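Print | E-mail | Share (17) | Comments (0)

4. Bathroom Tasks

4.1 Scope and rationale

Much of the published work on household manipulation has been carried out in kitchens and at tabletops. The bathroom has received less attention, although it is the room in which many older Canadians first say they would welcome help. The present section reports on a set of vanity chores drawn from the wider Allura protocol. These chores were chosen for their ordinariness: returning a toothbrush to its mug, standing a tube of toothpaste upright, wiping a countertop, straightening a towel and turning a lever faucet on and off. An adult completes any one of them without thinking about it. The question addressed is whether a general-purpose two-armed machine can do the same without a person stepping in.

4.2 Layout of the station

The vanity station was arranged to resemble a small household bathroom, and its fixtures are of the kind sold for home use (Figure 4). The countertop has a gray marble pattern, and the white sink sits on it as a vessel, so that a hand working at the drain must first clear the rim. The faucet stands behind the sink and is matte black, with its lever extending to the right. A mug holding a green toothbrush is kept to the left of the sink, and a tube of toothpaste lies along the front edge of the counter. A small vase with a single white flower was left in place beside the faucet throughout, as an object to be avoided.

No markers were fixed to any item. Lighting was not adjusted between trials, and the wall mirror was left uncovered. Reflections are a known source of error in depth estimation, but a bathroom without a mirror would have told us little about homes.

4.3 Procedure

Trials were run under two controllers. The first, Gesura, is a learned policy trained on 1,599 teleoperated demonstrations gathered at the Suver site. The second, Doležal, is a planner that selects from a fixed library of grasps. Each chore was attempted 30 times under each controller, with a limit of 45 seconds per attempt. An attempt was scored as complete only if the item reached its goal position and nothing else on the counter had been knocked over or displaced onto the floor. Partial credit was not given. Where an operator pressed the stop control for any reason, the attempt was scored as a failure.

4.4 Results

Performance varied more by chore than by controller. Wiping was the most reliable task under both systems, the flat counter being forgiving of small errors in height. Turning the faucet lever was also dependable once the wrist had been brought in from the right, though the Doležal planner often spent most of its allotted time reaching that posture.

The toothbrush was the most difficult item. Its handle is thin, it leans against the rim of the mug, and it shifts when touched. Gesura returned the brush to the mug in 17 of its attempts. The planner did so less often, and its usual error was to close the fingers on the mug and the handle together. The toothpaste tube presented a different problem: it could be picked up readily but seldom stood upright on its cap, and both controllers tended to release it too early.

The towel trials were inconclusive. Our scoring rule required the lower hem to be level, and the two raters disagreed on what counted as level often enough that we do not report a completion rate. A revised rule was adopted in April and will be applied to later rounds.

4.5 Discussion

These findings do not support the claim that present machines are ready to look after a bathroom unattended. They do suggest that some chores within it are close. Surface wiping and lever operation could reasonably be attempted in a supervised home trial, provided that breakable items are moved beforehand. Tasks involving slender or deformable objects should remain in the laboratory for the time being.

Speed also deserves comment. Even completed attempts were slow by human standards — a resident waiting to use the sink would notice the delay. We regard this as a lesser concern for chores that can be done while the household is out, such as tidying after the morning rush.

Two limitations should be noted. Only one vanity was used, and a deeper sink or a knob-style faucet may favour a different approach. In addition, every trial was run with the tap water turned off, and the behaviour of either controller around wet surfaces is unknown.

Figure 4. The vanity station with both arms of the robot in view.

Contact the authors | Copyright, Allura Project | Back to top
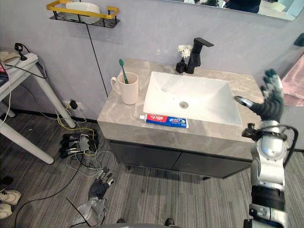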